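My pre-winter kitchen and bathroom check, with notes

Glenys Merrick
2018-12-17

I do this walk round the house twice a year, once in August and once before everybody descends for Christmas. It started as a scribble on the back of a tile receipt and it's grown a bit since then! I've typed it up because my sister-in-law wanted a copy for her own place, and she may as well have my comments too. Marks are OK, WATCH or FIX. Anything marked FIX gets a line in the diary the same evening, or I forget it.

BATHROOM

1. Wall cabinet fixings — WATCH
Hold the cabinet at both bottom corners and try to lift it, gently. Mine is the Halliday one with the double doors and it's heavier than it looks, especially once it's full of sun cream from three summers ago. The left side had a tiny bit of play. I've nipped up the screw and put a pencil line on the wall under the cabinet so I can see if it drops. If yours is on plasterboard, check what plugs were used before you trust it with anything glass.

2. Sealant round the bath — FIX
Black spots at the tap end again. I've cleaned it and cleaned it and it's gone behind the bead now, so it all has to come out. Fill the bath before you re-seal (the weight opens the gap up) and leave it full overnight. I didn't do that the first time and it split within the month.

3. Extractor fan — OK
The tissue test: one square of loo roll against the grille, and it should stay there by itself. Mine stuck nicely. I'd hoovered the cover beforehand, which is probably cheating.

4. Grab rail by the shower — OK
Put your proper weight on it, both hands. We fitted this for Mum and I was dreading it looking like a hospital, but the Bereo ones come in a brushed finish and it just looks like a towel rail. Please don't use it as a towel rail, mind. Six screws, all tight.

5. Floor by the shower tray — WATCH
One vinyl edge lifting, about the width of a fingernail. Not a trip yet. I've pressed it back with a book on top and will look again in the new year.

KITCHEN

6. Worktop joints and edges — OK
Run a fingertip along every join with your eyes shut, you find far more that way. Pay attention next to the sink and over the dishwasher, where steam gets up underneath. I paid £456 for the Prulis worktop when we did the kitchen and I've been babying it ever since, so I was very pleased to find nothing swelling. The dark colour shows every crumb but I still love it.

7. Things on the worktop — OK
Nothing within arm's reach of the hob that could melt or catch, no flex trailing near the sink, nothing stacked so high it could topple. I'm a terrible one for letting clutter creep forward. Storage goes right back to the wall and the front stays clear for hot pans apart from the yellow tray, and I try to stick to plain matching tubs so it looks intentional.
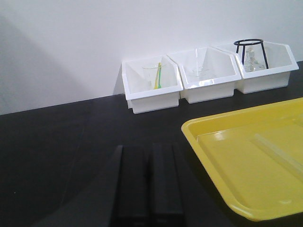
8. Wall unit doors and hinges — FIX
Two doors rubbing and one that doesn't close unless you talk to it nicely. The hinges are Stutach, which have the little adjusting screw at the front, so it's a ten-minute job with a crosshead screwdriver. Do the screw a quarter turn at a time and shut the door in between. I once gave one a good enthusiastic twist and had the door hanging like a pub sign.

9. Open shelves — WATCH
Look along the shelf from one end at eye level and you'll see any bow straight away. The one with the mixing bowls has a slight dip in the middle. I've moved the cast iron down to a floor cupboard and will see whether it recovers. The brackets themselves are fine.

10. Under the sink — OK
Empty it completely (yes, all of it, even the carrier bags) and feel round each joint with a dry bit of kitchen roll. Mine came out dry. Dishwasher tablets and bleach have gone up to the high cupboard while the grandchildren are here.

11. Under-cabinet lights — FIX
One of the four has started flickering. I've switched that run off until the electrician has been, and I'm not poking at it myself. I do wish I'd gone for a warmer bulb, so I might get them all changed while he's here and have done with it.

HALL AND STAIRS

12. Big mirror — OK
Over 7 kilos, on two hooks. Take it down and look at the cord or wire on the back, don't just wiggle it from the front. The wire was sound, and the wall behind it could do with a lick of paint, but that's another list.

13. Stair runner — WATCH
Tug each tread. The third from the bottom gave slightly, and the rod had worked loose at one end. Tightened. I do this one in socks because that's how everyone comes down in the morning.

14. Smoke alarms — OK
Press and hold until it shrieks. Both fine, dog furious.

Still to do from this list: bath sealant, kitchen doors, the flickering light. Sealant first, as the bath is out of action for a day and I want that over with before the visitors turn up.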